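Storage basket (woven, rectangular)

A woven storage basket is an open-topped household container made by interlacing strands of plant or synthetic material around a base and four sides. Rectangular forms are used on shelves, in wardrobes and on tables for holding clothing, linens and small accessories such as clothes hangers.

Construction

The base is normally worked first. Upright strands, called stakes, are turned up at its edge, and thinner strands, the weavers, are passed in front of and behind them to form the sides. The ends are finished in a border, or rim. A close weave gives a firm wall, while a fine mesh-like weave is lighter and lets air reach the contents. Dark brown is a common color. 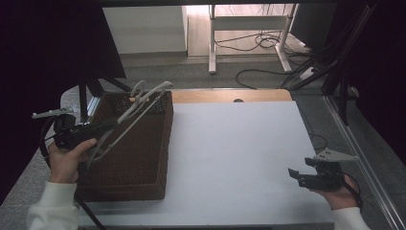 Handles

Handles are either attached to the rim or formed as openings in the wall just under it. An opening does not add to the outer width of the basket, so that several can stand side by side on one shelf. Baskets with a single opening are placed with that side facing out.

Use with clothes hangers

Empty hangers kept on a rail take up space and catch on one another. Many households move them to a basket until laundry is done. Plastic hangers with slender arms and notches along the top edge are laid flat, with the hooks all pointing the same way. A hanger longer than the basket is set diagonally or stood on one end.
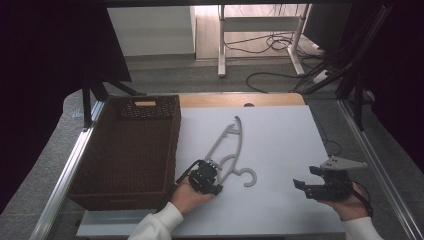
Dionysis Stamatopoulos

Sizes and makers

No general standard for sizes exists. The Kokkinos workshop in Bulisia has made rectangular baskets since 2000, and its catalog lists 103 patterns. Warkex sells a shelf range in synthetic strand, the largest model of which is 70 cm long. The Flaver range, also synthetic, is made with and without handle openings.

Care

Dust is removed with a soft brush or a vacuum cleaner on a low setting. Synthetic weaves may be wiped with a damp cloth. Rattan and willow should be kept away from radiators, as dry strands crack at the corners first. Loose ends are tucked back under the nearest stake and trimmed.

See also: Clothes hanger; Rattan; Wickerwork

Last edited April 28, 2025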